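Do you really need to keep the box?
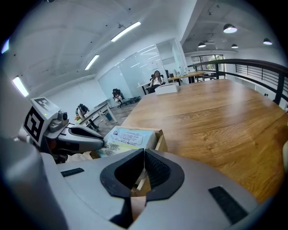

I have been told all my adult life to keep the box. Keep it for the warranty, keep it for resale, keep it in case you move. I kept them. By June the storage closet behind our meeting room held so many that the door had to be leaned on, and I volunteered to deal with it, mostly to find out whether any of this advice holds up.

My method was to bring them out to the big wooden table one at a time and make each one argue for its place. The table is the best thing we own at Undelmont, all knots and streaks, and I put a blanket down for anything with staples in it. I left the tissues out too. Cardboard dust is no joke if your nose is like mine.

The warranty argument went first. I read the terms that came with our Vallex desk lamps, all the small print, and they ask for a receipt and a serial number. The carton isn't mentioned. The Roller shredder papers say "suitable packaging," which I take to mean any box that doesn't fall apart. So that was two products and a closet shelf freed up before coffee.

Resale I'm less sure of. People do seem to pay a little more for a thing in its original box, or they say they do in the listings. But I have never sold a lamp in my life, and I doubt I'm going to start. If you sell camera lenses, ignore me.

Moving is the one I had believed in. Then I remembered our last move, from the Lambrakis building, when we bought new cartons anyway because the originals were all odd sizes and wouldn't stack. We paid $204 for them. I found the bill in one of the boxes I was flattening, along with a bag of screws that belongs to something, I have no idea what.

I'm also suspicious of the organizing people who tell you to throw out everything. They usually have a set of matching bins to sell you. I priced one well-reviewed set at $305 — for plastic tubs! — and closed the tab.

What I kept: the boxes with molded inserts for fragile things, and one carton of every size for mailing returns. Everything else got its tape pulled, got flattened and went down to recycling in the evening. I cut the labels off first if they had an address on them, and I still don't know if that matters.

The closet door shuts now. The screws are in an envelope on the top shelf, marked "screws."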